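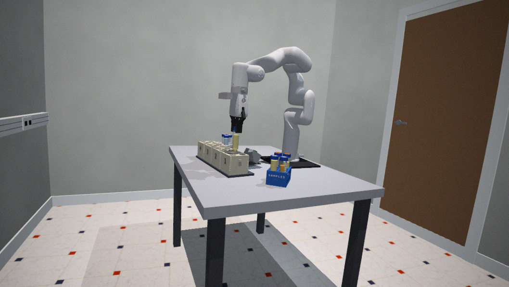
My part of the project was the rulebook, and I'll admit I expected it to be the boring part! Qistina Ginting and I had to write down how our simulated arm is allowed to behave around a sample table, and then check every run against it. Rule one was labels. Each position gets a big printed number you can read from across the room, like the 4, 3, 2, 1 along the row of boxes, and the supply rack says SAMPLES right on the front. Before that we had three names for the same spot in our logs (a mess).

Rule two took the longest. We wanted a speed limit near anything holding a vial, and Renato Durán kept asking where "near" starts. We settled on 60 millimeters from any cap, and inside that the arm crawls. Lachlan McKinnon thought it was way too careful, so we ran 1,000 tries with the rule and 1,000 without, and I got to read the logs over several very long evenings in September.
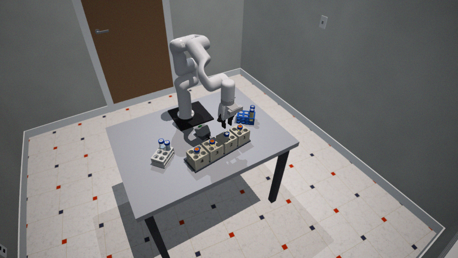
He dropped the argument after that. Rule three is the one I'm proudest of: if a grasp fails 5 times, stop and ask a person. No clever recovery, no sixth go. The first draft let it keep trying forever, and one log got to 3,000 lines before I killed it.
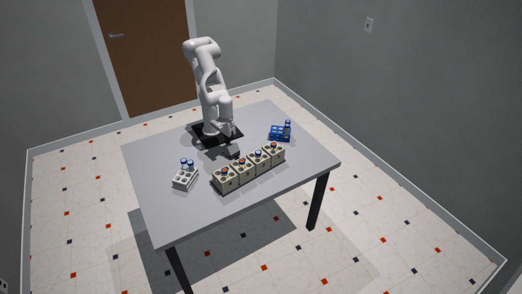
Fig. 3. A vial in each of the four numbered blocks, arm folded up over its base plate.

Still to do: a rule for who can edit the rules. Right now it's whoever has the file open, which is usually me.

Search this site Enter keywords Go

Contact: Warnen Student Projects | Copyright the authors | Back to top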